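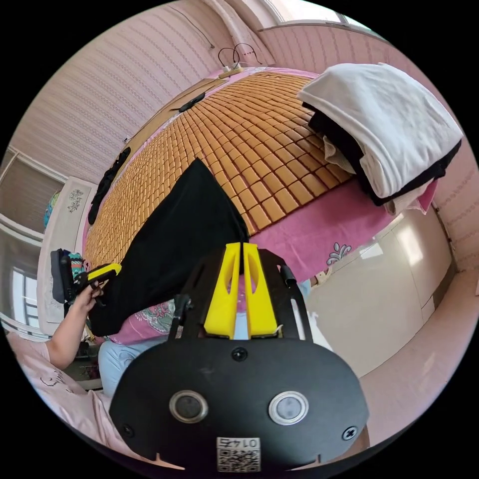 The mat and the pink sheet.

The meter at the Hinojosa pumping station read 121 when Yolotzin Quezada signed in, and 121 when she signed out eighteen hours later. She wrote both numbers in the log. Under Remarks she wrote "no flow" and the time.

The station drew from a single well and fed the town of Dedero through a pipe laid 40 years earlier. In a normal shift the meter advanced by 36 units. The water in Dedero had not stopped. She had called the bakery and the clinic, and both had opened a tap while she waited on the line.
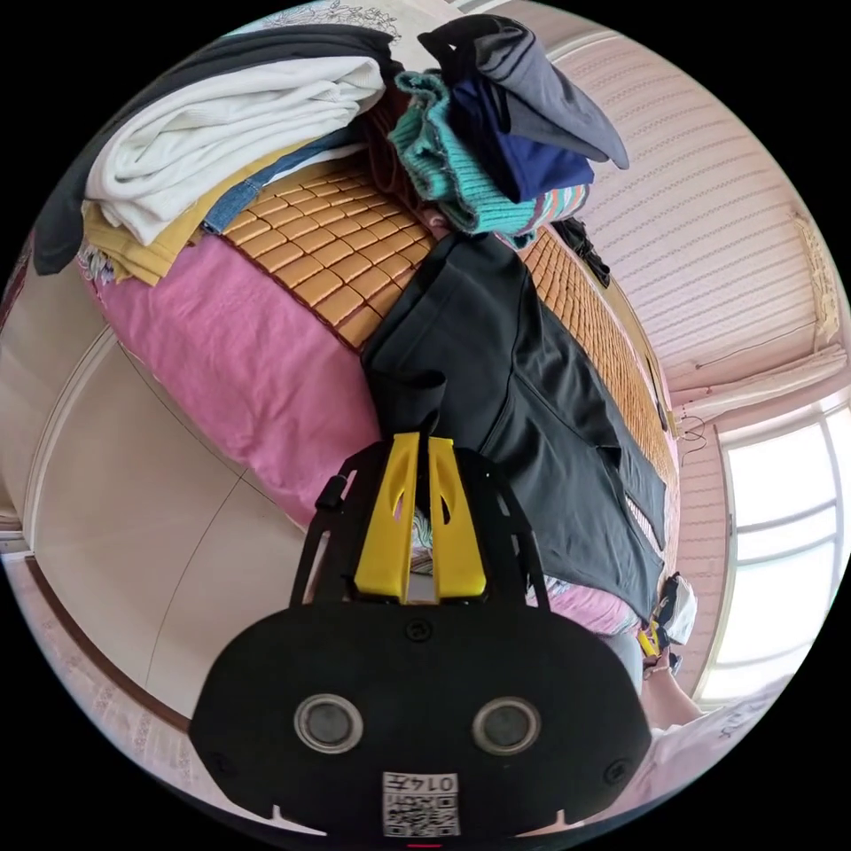
Procedure for a stuck meter was to replace it. The spare was a Skander, still sealed, and she fitted it before going home to sleep. Sleep did not come. She lay on the bamboo mat, on the small tan tiles that left their grid on her forearm, and worked through the valves in order. The bypass was closed and tagged. The tank had no second inlet. At four she got up and drove back.

The new meter read zero. She put her palm on the pipe and felt the vibration of moving water. She closed the main valve a quarter turn at a time until the wheel would go no further, and the vibration continued.

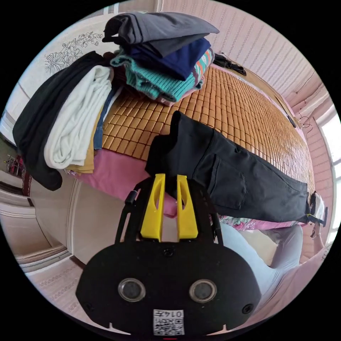

She telephoned the district office in Grostska. The engineer on duty asked for the serial number of the meter, then for the serial number of the old one. He asked whether the pump was running.

"It's off," she said. "I pulled the fuse."

"And the tank level?"

"Full. It hasn't moved."

He was quiet for a time. She could hear him turning pages. He told her that billing was based on the meter, and that a reading of zero would be entered as zero. A crew could come in September.

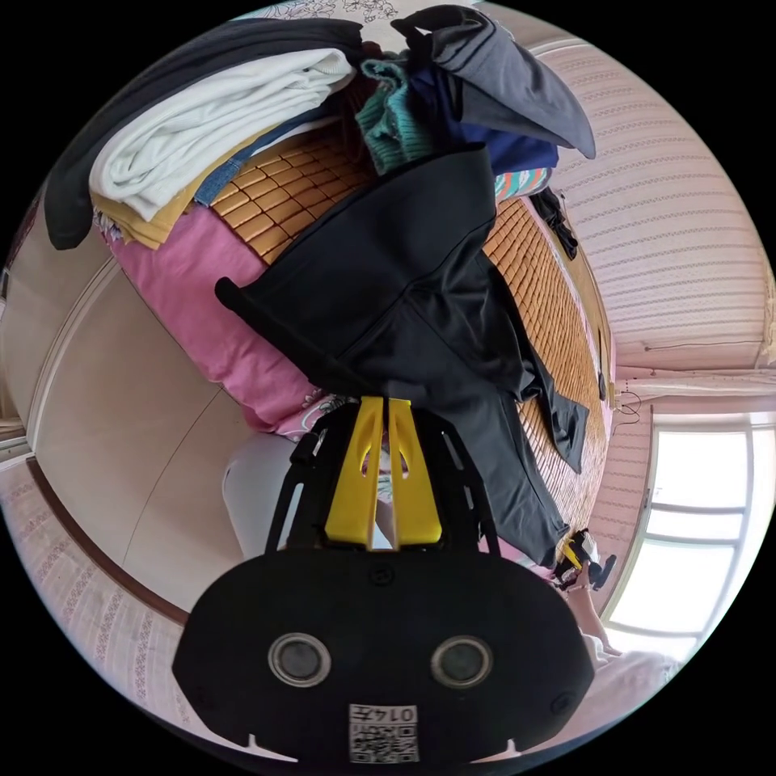 She opened the valve again, replaced the fuse and left the pump switched off. From the door she could see the first kitchen lights in Dedero. She entered the reading in the log, then the time, and in the Remarks column she wrote "supply normal." She initialed it and sat down to wait for the next hour.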